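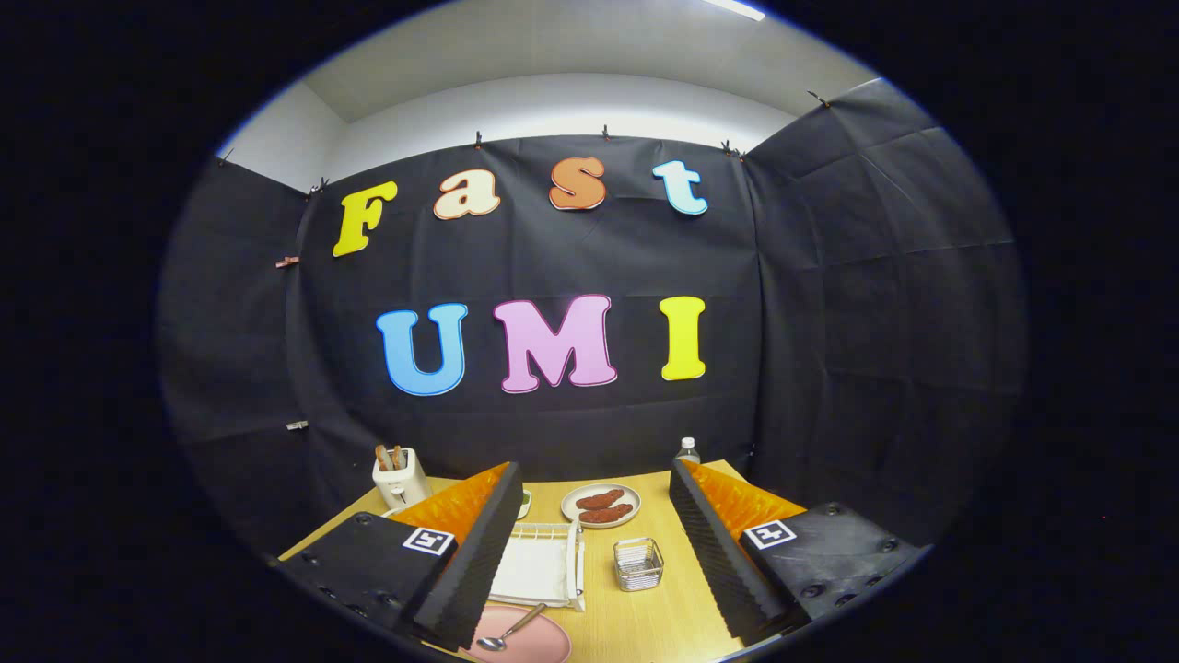
3. Looking after the cell

Our cell at the Bitville workshop is a table, a hand-held gripper and a black cloth backdrop held up largely by binder clips. The clips were meant to be temporary. They are now in the maintenance schedule, under structural.

The gripper gets a check every 300 recordings. We wipe the markers on both fingers, tighten the mounting blocks and press the orange pads to see if they still spring back. After 900 recordings the pads are replaced, a job the Terkico manual gives 2 minutes and we gave most of an afternoon in June — the old glue had views of its own.

Of the 9 faults in our log, most were smudged markers. One was a screw we had already tightened, according to the log.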